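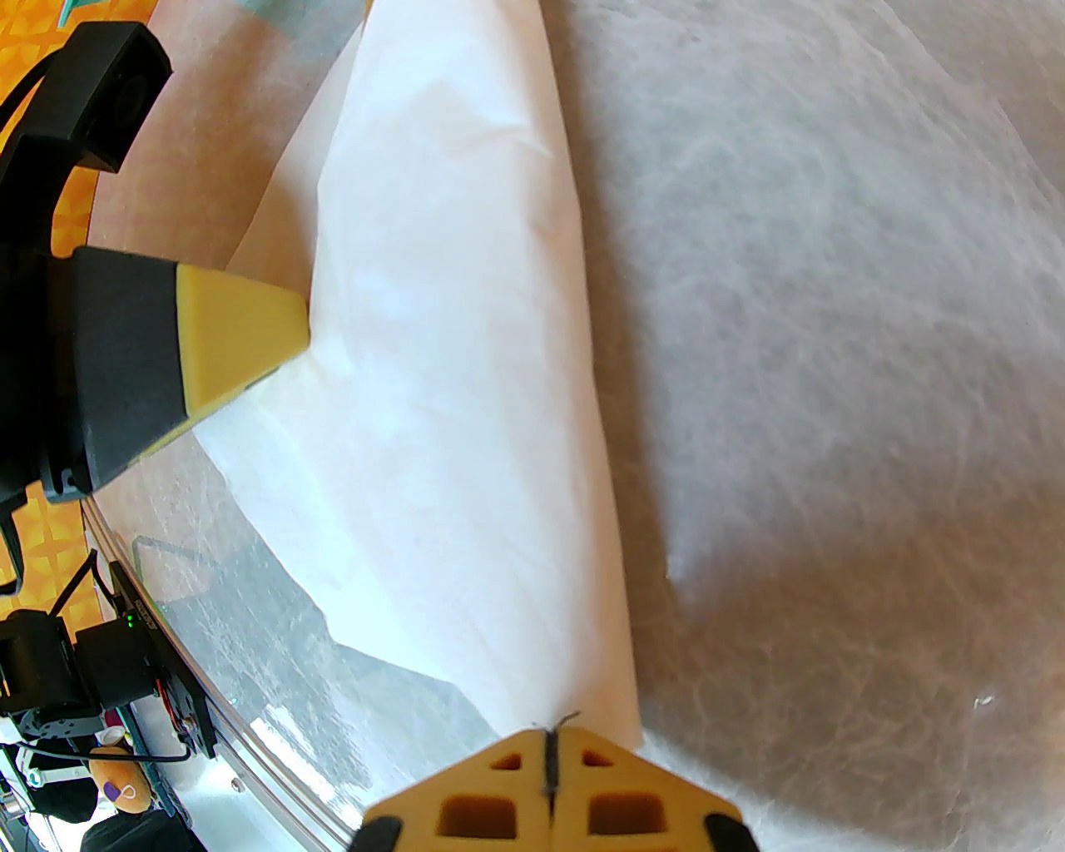

Packing room notebook, Nanbridge workshop
18 May 2019

Subject: tissue paper for wrapping, second round of trials

Today I continued with the tissue. In April we decided to stop buying the pre-folded packs from Turnel and to fold our own strips from the big flat sheets, and I promised to write down what I learn, so that the next person does not start from zero.

Two papers are compared. The first is the plain white tissue, bright, quite soft. The second is the thin crinkled one from Firia, the one you can almost see through. I call them "white" and "crinkle" in these notes. Please use the same words, because last month we had three different names for the crinkle paper and the order was made wrong.

Folding the white. I fold the sheet along its length, one time, then again, and I press with the side of the hand from the middle to the ends. Do not press with the nail. The nail makes a shiny line and later the paper tears exactly on this line. The strip should stay a little bit loose inside. If it is pressed very flat it loses all the softness and protects nothing, and then we could use copy paper for the same job.

The side where the open edges come together is always the worse side. It opens, it gets wrinkles, and after handling the strip a few times the edge starts to fray. The folded side stays straighter. So when wrapping, the folded side should be turned to the outside, where the customer sees it, and the open side goes under. I did the first ones today in the opposite way and they looked like somebody had already used them.

Ends. I tried to bring one end to a point, by turning both corners in before the last fold. The point is useful for the narrow glass pieces of the Alemayehu order, it goes into the neck without pushing. For boxes it has no use and only takes time. I will keep the point only for glass.

The crinkle paper. It is nice, but more difficult than I expected. The wrinkles are already in the paper, so a fold does not hold where you want it, it goes to the nearest wrinkle. After 5 tries I stopped to fold it and used it only as one flat layer below, with the white strip on top. Like this it works well. The crinkle sheet grips the table a little, and the white does not slide when I turn the piece.

One problem with the crinkle: small white crumbs from the cut edges. They are difficult to see on the paper and very easy to see on dark glass. Shake every sheet before use, away from the table. I also wiped the table between the sheets and it was better after that.

Parchment. I tested the brown parchment as a middle layer, same as we do for the soaps. For glass it is too stiff and it makes noise when the box moves. It stays for the soaps.

Quantities. The Alemayehu order is 200 pieces. With one white strip and one crinkle sheet for each piece we need 200 of each, and some more for the spoiled ones. Today I spoiled 13 sheets, but most of them in the beginning, when I was still pressing with the nail. The shelf has more than 2000 sheets of white, so white is no worry. Crinkle I did not check yet. The package at the bottom was open and I want to look at whether the sheets inside took humidity.

Humidity note. In the afternoon somebody left the door to the wash area open and the white became soft, the folds did not stay. With the door closed it was good again after some time. I put a paper note on the door. If the note falls down please put it back.

Storage. Finished strips should lie flat in the long drawer, not standing in the bin. In the bin the lower end bends and the thin flap on the open side gets crushed. I moved the old strips to the drawer also, they are on the left. Please finish these first.

To do:
Look at the crinkle package at the bottom.
Ask Firia if they can cut the crinkle smaller, half size would be enough.
Try the white with only one fold for the short pieces.
Write the final folding order on a card for the wall, with a drawing of the point.
Change the blade in the cutter. I think the crumbs come partly from the old blade, but I did not test it yet.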